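Filed under: Home, Grumbling, Things I Tried So You Don't Have To

We use cookies to remember your preferences and see which posts get read. By continuing to browse you accept this. Manage settings

Decanting, one year on

Last May I gave in and decanted my bathroom. If you have been spared this, decanting is when you buy a thing in a container, take it out, and put it in a second container that you also bought. The second container is prettier. I had read enough posts claiming it would change my mornings that I decided to find out whether there was anything in it.

I started with the Nokberg set, which is 19 pieces of clear acrylic in a box big enough to need its own shelf. You get canisters, trays, a couple of drawers that don't stack on anything except each other, and a sheet of labels in a thin cursive font. The labels say things like "cotton" and "soak." I don't own anything called soak. I stuck it on the Epsom salts.

My first complaint is about the labels. They lasted until the first week of real showers and then began to curl at the corners. Nokberg's instructions say to apply them to a clean, dry surface and leave for 24 hours, and I did, with the bathroom door shut and everybody told to use the other one. The word "cotton" is now "cott."

My second complaint is the lids. Every organizer brand seems to have agreed that a lid should sit loosely on top with a little knob, like a sugar bowl. It looks nice. It also means that when you knock the canister over, which in a bathroom with a 666 mm vanity you will, the contents go straight into the sink. The tubs these things come in from the store have a lid that fits the tub. 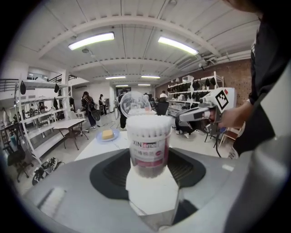
Cotton swabs in a clear tub with a round lid.

I know what the decanting people would say here, because I've read them all. They'd say the printing on store packaging is "visual noise." I've been trying to take this idea seriously for a year and I still can't feel it. I have never walked into a bathroom and been worn down by a label. I have been worn down by a dripping tap, and by the exhaust fan, which sounds like a moped, and no canister has helped with either.

What does bother me is the loss of information. When I poured the bath salts out of their bag I also threw away the amount to use, the ingredients, and the date. The same goes for the sunscreen I put in a pump bottle because Pacheco (the blog, I mean, not the town) swore it would make me use more of it. I now have a pump bottle of something white that may have expired. I'm not putting it on a child.

The bigger sets lean hard on the word "system." Bultine sells one where the trays click together on a rail, and I'll admit the rail is well made. I bought the starter version and it held up. But a system needs you to keep buying the same size of everything forever, and the drugstore doesn't know about your rail. They changed the shape of the mouthwash bottle in the winter and it now lives on the floor beside the toilet brush.

Then there's the time. Refilling is a chore that did not exist in my house before. It comes up on Thursday nights, when I do the bathroom anyway, and it goes like this: take the canister down, find it has a film of dust and hairspray on the outside and a bit of grit in the bottom, wash it, wait for it to dry, fill it, find that the new pack is slightly larger than the canister, and put the leftover part of the pack in the cupboard. So the cupboard, which was supposed to be freed up, is full of almost-empty packs held shut with rubber bands.

I went back to the Zirna post that got me started on all this, the one with the white shelves and the 2941 comments. I read a lot further down than I did the first time. Plenty of people love it. A fair number were asking where the shampoo was, or whether anyone in the house shaved. One person wanted to know where the spare toilet paper went and never got a reply.

To be fair to the whole business, I'm keeping 3 pieces. The long tray is good for toothpaste because it can be rinsed. The small drawer holds hair ties, which never had a decent container to begin with. And the tall canister has moved to the kitchen, where it holds dry spaghetti and does a fine job, with no label on it at all.

The rest is back in its box in the hall. If anyone local wants it, leave a comment. I've peeled off most of the cursive, but "soak" won't budge.

Get new posts by email. No spam, unsubscribe whenever you like.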